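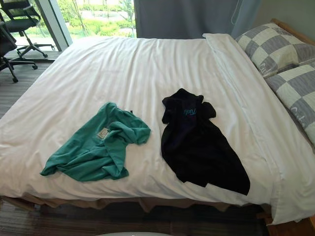

Ovcombe Town Library Service
6 Nov 2020
The winter programme of the Ovcombe Clothing Exchange opens this month by post and by collection. This thread sets out how it will run, what can be given and how to ask for items. Please read to the end before contacting the enquiry desk. 1/20

The Exchange is a free service for anyone who holds an Ovcombe or Gridcombe library card. Residents give clothes they no longer wear and choose others in return. There is no charge, and no one is asked to prove need. 2/20

Between the start of the scheme and the end of July, 2,174 garments were given to the Exchange. Of these, 584 were children's clothes. Children's sizes continue to be requested faster than they are given, and school jumpers and winter coats are especially welcome. 3/20

The Exchange rails in the Reading Room will stay closed for the time being. Members may not browse in person. All requests will be made from the weekly list, and items will be handed over in sealed paper bags at the side entrance on Plistum Lane. 4/20

How to give. Please bring clothes to the side entrance between 10 am and 1 pm, in one closed bag for each household. Write your card number on a slip of paper and place it inside the bag. Staff cannot open or sort bags at the door. 5/20

What we accept: shirts, T-shirts, jumpers, trousers, skirts, dresses, coats, scarves, hats and children's clothing of all sizes. Clothes should be washed and fully dry. Small repairs are acceptable if they are sound. 6/20

What we cannot accept: underwear, socks, swimwear, shoes, pillows, duvets and electric blankets. We are also unable to take school uniform with the old Jitaru House crest, as the school no longer permits it. Plain uniform items are welcome. 7/20

Members often ask how to decide what to give. We suggest laying clothes out on a bed or table and looking at each in daylight. Check the cuffs, the collar and the underarm seams. Hold knitwear up to a window; thin patches show at once. 8/20

Please leave the care label in place. A garment without a label is harder to pass on, as the next owner will not know how to wash it. If the label has been cut out and you remember the fabric, a note pinned to the collar is sufficient. 9/20

On buttons: a coat with one missing button can be accepted. The mending table holds a good stock of odd buttons, and a near match can usually be found. Broken zips are more difficult. Please do not send coats whose main zip has failed. 10/20

All items received are kept in closed storage for 72 hours before they are handled. They are then checked, sized and entered on the weekly list. Members should allow a full week between giving an item and seeing it listed. 11/20

How to request. The list is published on our website each week and a printed copy is displayed in the window facing the market square. Requests may be made by telephone or by the online form. Please quote the item number and your card number. 12/20

Each card may be used to request up to five items a week. Children's clothes are not counted towards this limit. Where two members ask for the same item, it will go to whoever asked first. We regret that items cannot be reserved in advance of the list. 13/20

Members who are shielding or who cannot leave home may ask for postal delivery. We have funds for 102 parcels this winter. Please use collection if you are able to, so that parcels remain available for those who have no other means. 14/20

A word on sizes. High-street sizes vary a good deal from one maker to another, and older garments often come up small. The list therefore gives the chest or waist in centimetres beside the printed size. We recommend measuring a garment that already fits you. 15/20

Items that do not fit may be returned within 14 days. Please return them in the same way as a new donation, with the item number on the slip. They will be stored for 72 hours and listed again. Returned items do not count against your weekly limit. 16/20

The mending circle will meet online this season, led by Kurniawati Liem. The first session covers darning a jumper elbow and the second covers taking up a hem by hand. Places are free — a needle, thread and something to mend are all that is required. Joining details can be obtained from the enquiry desk. 17/20

For those who cannot join online, printed mending guides are available in large print. The darning guide has been redrawn following comments from readers in Gridcombe, who found the third diagram unclear. Older copies may be kept or recycled. 18/20

Clothes that cannot be passed on are sent for textile recycling. Cotton pieces large enough to be useful are first cut into cleaning cloths and offered in bundles on the weekly list, under Household. Bundles are limited to one for each card. 19/20

Enquiries about the Exchange should be made to the library desk by telephone between 10 am and 4 pm, or through the contact form on our website. Messages sent in reply to this thread are read but may not be answered the same day. The first winter list will be published next week. 20/20

Additional note, following several questions received this morning: cards that expired during the spring closure have been extended and remain valid for the Exchange. Members need take no action.

Additional note: the Gridcombe branch is not receiving donations at present, as it has no suitable storage. Gridcombe members may collect requested items there by arrangement — please state this when making your request.

Correction to post 5: the side entrance will be staffed for donations until 1 pm, and for collections from 2 pm to 4 pm. Please do not leave bags on the step outside these times.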